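Section 4: Setting up the Skustier drying rack and stacking green bricks

This section covers the standard 80-shelf rack used at the Bornwood yard. Read all of it before you start. If your rack has the older wire shelves, use the fitting notes in Section 9 for steps 3 and 4, then come back here.

4.1 Before you begin

You will need two people, a spirit level at least one metre long, the hex key from the parts bag and a clean, dry floor. Concrete is best. Packed earth will do if it has been rolled and the rack is stood on the wide foot plates.

CAUTION: A fully loaded rack can weigh 2495 kg. Do not set it up on a suspended floor, on pavers or over a drain cover.

Keep the rack at least 200 mm clear of any wall. Air has to move behind the bricks as well as in front of them, or the back faces will dry late and the bricks will bow.

4.2 Putting up the frame

1. Lay both end frames flat with the slotted side facing up.
2. Fit the four foot plates and tighten the bolts by hand only.
3. Stand the end frames upright and have your helper hold them while you drop in the top and bottom rails. The rails are marked T and B. They look alike but the bottom ones are heavier.
4. Check that the posts are plumb in both directions, then tighten the foot bolts fully.
5. Hook in the cross brace. The label should face the aisle.
6. Slide in the shelves, starting from the bottom.

Note: Racks shipped before November came with one brace. If yours has only one, ask Rhona Cairns in spare parts for the second before loading above the tenth row. 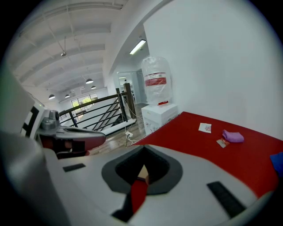 4.3 Loading

Green bricks should be firm enough to lift without leaving a thumbprint. If they mark, leave them on the moulding boards overnight and test again in the morning.

1. Load the bottom two rows first, working from the centre out to each end.
2. Set each brick on its long edge, a finger's width from the next.
3. Load both sides of the rack evenly. Don't fill one side and then walk around to the other.
4. Write the batch number and the time on the rack card.
5. Drop the side curtains if the bricks are going to be in direct sun or wind.

CAUTION: Never climb the shelves. Use the platform steps for anything above shoulder height.

4.4 Turning and checking

Turn the bricks end for end on the third day. Raise the curtains halfway at the same time if the weather is mild. In hot, dry wind leave them down for another day.

Pull one brick from the middle of the rack and break it. An even colour right through means the batch can go to the kiln. A darker core means it needs longer. Do not judge by the outside, and don't use an end brick for the test, as these always dry first.

Fine cracks on the top edge usually mean the curtains went up too early. Cracks through the middle are more often a clay problem, and Gregor Buchanan at the pug mill should be told before more of that mix is moulded.

4.5 Unloading

Work from the top row down, taking from both sides in turn. Brush crumbs off each shelf as it is cleared. Check the hooks and shelf slots for wear, and replace any shelf that rocks. The replacement shelf is part number 979.

Section revised October 13, 2026 by Morven Imrie. Kiln loading is covered in Section 5.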